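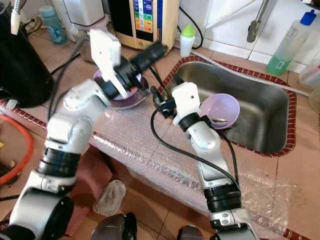 Washing Dishes by Hand

Washing dishes by hand is the cleaning of plates, bowls, flatware and cookware in or beside a kitchen sink, using water, a detergent and some kind of scrubber. It is one of the most widely shared household jobs in the world, and a surprisingly rich one! Almost every kitchen has its own order of work, its own favorite cloth and its own firm opinion about soaking.

The sink

Stainless steel is a common choice for kitchen basins. It shrugs off heat, doesn't chip, and a brushed finish hides the fine scratches that build up over years of use. A rectangular basin makes good use of its corners, and a large dinner plate can lean against a straight wall while it waits its turn. Some sinks have a strip of rubber or plastic edging around the rim, often in a bright color, as with the red ribbed strip in the picture. Edging of this kind can cushion dishes that get knocked and helps keep splashes off the counter.

Order of work

Scraping comes first. Glasses traditionally follow, while the water is cleanest, then flatware, then plates and bowls, with greasy pans last. Many cooks leave a spoon in its bowl on the way to the sink and wash the two as a pair, a small habit that saves a trip and keeps flatware from sliding under the suds.

Tomato sauce and chili oil are the great enemies of pale plastic, and a lavender or white plate can hold an orange tint long after it is clean. Prompt rinsing in cool water helps.

Detergent

Liquid dish detergent comes in many colors, green and yellow among the old favorites. Bottles are commonly sold in sizes such as 587 and 840 milliliters, and see-through plastic makes it wonderfully easy to tell when a refill is due. A little goes a long way, and too much only means more rinsing.

See also

Dish rack
Draining board
Faucet
Kitchen sponge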